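December, bench notes, glaze tests continued

Started at 7.40 am. Kiln was down to 60 degrees so I opened it and unloaded the Trornik tiles. The tin white has crawled again on the buff clay, worst near the rims. On the grey stoneware it's fine. Same bucket, same dip, so I'm blaming dust on the bisque. Next lot gets sponged and left overnight.

Cone 04 was down properly on the middle shelf and a bit soft on the top one. Controller read 1097 at the end of the hold. Bottom shelf looks under, colours chalky. Moved the thermocouple notes to the front of the folder so they stop getting lost.
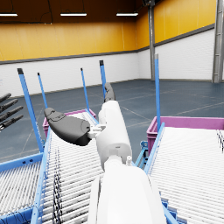 Mixed a fresh batch of the Parisi green, 2650 grams dry, sieved twice through the 80s mesh. Copper carb is nearly out, enough for one more batch at most. Have put it on the Carkside order with wax resist and two bags of ball clay. Their lead time is around 5 days if it's in stock.

The Ornutier frit settles like concrete. Tried a pinch of epsom salts dissolved in warm water and it's stirring up better this arvo. Will check it again tomorrow before anyone dips.

To do:
Grind the drips off the second kiln shelf and rewash it.
Label the test tiles on the back in oxide, pencil burns off.
Try the green over the white, thin, on grey only.
Ask whoever borrowed the good scales to bring them back.

Bisque load went in at 3 pm, slow ramp, lid propped for the first two hours. Bungs in before I left.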